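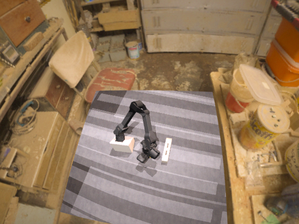

Striped table cover on a square workshop table.

Skandano Striped Bench Cover

The Skandano is a woven cover for square work tables, sold by Nalleck in two colorways. It protects the tabletop from scratches and light spills and stops small parts from rolling. The cover lies flat without clips on tables up to 141 cm per side. Larger tables need the corner straps, sold separately.

Specifications
Size: 148 x 148 cm before washing
Shrinkage: up to 2 percent after the first wash
Fabric: cotton and polyester, plain weave
Edges: double hem, 6 mm
Colorways: Nusura (gray-lavender stripe), Väisänen (solid navy)

Care
Machine wash cold with similar colors. Tumble dry low or hang. Do not bleach. Shake out sawdust and metal filings before washing – filings left in the weave will rust and stain. Iron on the back only.

Limits of use
Not rated for welding, soldering or hot glue. Solvents such as acetone will damage the polyester. Oil marks should be treated with dish soap the same day.

Ordering
Covers ship folded. Creases drop out after a day on the table or one pass with a warm iron. Stripe direction can't be chosen. For bulk orders or custom sizes, write to Oduor Minja in the Nalleck sales office. Custom sizes can't be returned.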